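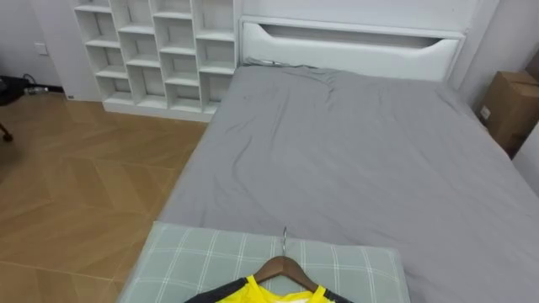
Nanna Skov
Herd Manager, Broststead Donkey and Mule Sanctuary

Progress report to the Jaramillo Fund, second grant period
Submitted 1/19/18

Dear Debora,

You asked for a shorter report than last time. I have left out the history of the barn roof, which you can still find in the last one, at length.

Intake

We now have 17 donkeys and mules on the grounds. The newest six came in August from a property where the owner had died and the herd had gone on living behind the house without a farrier. Their hooves were the worst I have seen in my time here. Keir Haldane trimmed them in stages over the fall, and five are walking well on level ground. The sixth, an old jenny we call Mrs. Pell, still goes short on the left front. She is on pain relief twice a day, hidden in a slice of pear. She eats the pear and drops the tablet on my boot, so we have moved to paste.

Fencing

The grant paid for 2565 feet of no-climb fence along the creek side, and all of it is up. The old wire has been rolled and hauled away. You will remember that the original plan had the gate at the north corner. The mules stood at the south corner every morning and shouted until we came to them, so the gate is at the south corner. The change cost us two extra posts and the hinges we had already set, and I have put it under miscellaneous.

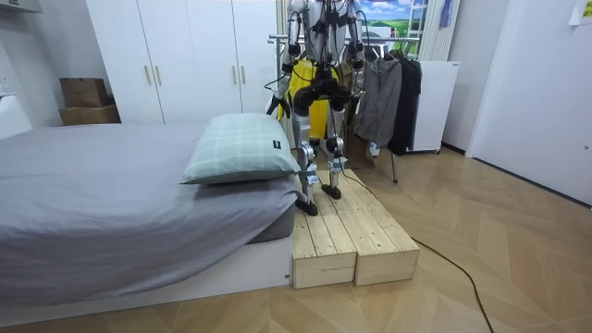 Bedroom with single bed and low wooden platform.

Hay and feed

This is where we are over budget. The second cutting was poor all over the county and we paid more per bale than I told you we would. Roughly 60 bales from the first load were dusty and we could not feed them to the two animals with bad lungs. The seller, after a long phone call with Rosario Leone, took them back and replaced most of them. We now soak everything for those two, and the soaking tubs freeze, and then somebody has to go out with a mallet. The heated tubs in the original request were cut to save money. I mention this without bitterness.

Weights are better than the hay bill would suggest. Every one of the August group has gained, and one gelding has gained so much that he is on a small dry lot with a grazing muzzle. He has learned to take off the other donkeys' muzzles, though so far he can't manage his own.

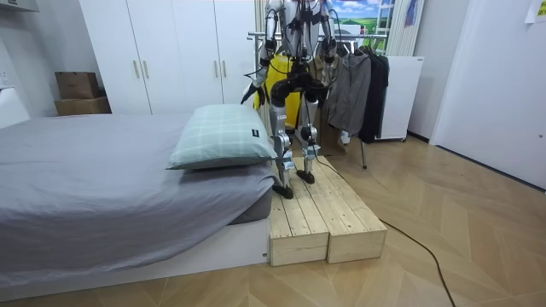
Humanoid robot on the platform, beside the foot of the bed.

Records and adoptions

We have given up on the paper cards and moved the herd records to Sitstead. Cosimo Parisi typed in the old ones, including a run of years in which every gray donkey was entered as "gray donkey." We believe we have matched them all up. Vaccinations and dental dates are now current for the whole herd.

Two bonded pairs have been adopted. A third pair came back after nine days when the family found out how loud a donkey is before sunrise, a point covered on page one of the adoption packet. I have moved it to the cover.

Still to do

The quarantine pen has no roof yet. The lumber is here and the permit is not. The county has asked for the same drawing twice and I have sent it three times to be safe. Dental work on Mrs. Pell is waiting until she is sound enough to stand for sedation.

We would like to move what remains of the signage money to hay. The only sign we need is one for the gate, telling people not to feed the mules, and Rosario has painted that on a board.

Receipts are in the envelope. One has been chewed, but the total is legible.

Nanna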